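Tawhiri: bin-to-bin transfer with a multi-fingered hand

Data card and notes for the August release

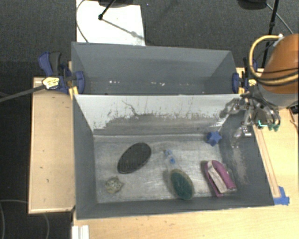
Tawhiri is a set of 800 transfer episodes, plus the code we used to train and test a policy on them. The question behind it is simple: if a policy has to move everything from one bin to the one beside it, does it help to tell the policy which object comes next, or can it work out a good order by itself? We got a clearer answer than we hoped for, and we're very happy to share it! The object mix matters a lot here. A scrubbing brush with a clear handle, a little blue star and a black oval thing with a textured surface all ask for different finger placements, and the scuffed, shiny floor of the front bin throws bright reflections that a depth-only method would have to cope with too. We kept the worn bin on purpose. Policies trained only on clean surfaces did worse in our early tests, and a fresh bin doesn't stay fresh for long anyway.

What's in the release

Each episode holds color video from a fixed camera, joint positions for the arm and hand, the commanded actions, and a short text label naming the target object. Episodes start with several objects in the front bin. They end when the front bin is clear or the operator stops the run. Failed grasps are left in and tagged, so please read the tags before you train!

Splits

Train: 700 episodes
Test: 100 episodes, with object mixes that don't appear in train

Method

We compare two versions of the same network, which we call Genden. The first gets the label of the next object. The second gets no label and predicts a target for itself every 4 seconds, then commits to it until the next prediction. Everything else is the same, including the 12-step action chunks.

Results

The version that picks its own target cleared more test bins, and it did so with fewer repeat grasps. Most of the gain comes from crowded starts, where the labeled version keeps going after an object that is pinned against a wall while an easy one lies right next to it. On sparse starts the two are close. Watching the unlabeled policy nudge something into the open and then go back for it was the best part of this whole project (we never scripted that).

Known problems

Thin or flat items near a wall are still hard for both versions.
Clear plastic confuses the target predictor, so it sometimes aims at whatever colored part it can find.
The clamps holding the bins were reset partway through collection. Use the per-episode calibration file and don't assume one fixed bin position.

Running it

Install the Dosum loader first, then point it at the folder you unpacked. The default config reproduces the unlabeled run. For the labeled run, set use_label to true and leave the rest alone.

Contact

Kane Hinds looks after the data and Angus Stubbs looks after the training code. If you try this on a different hand, please write to us. We'd love to see how it goes.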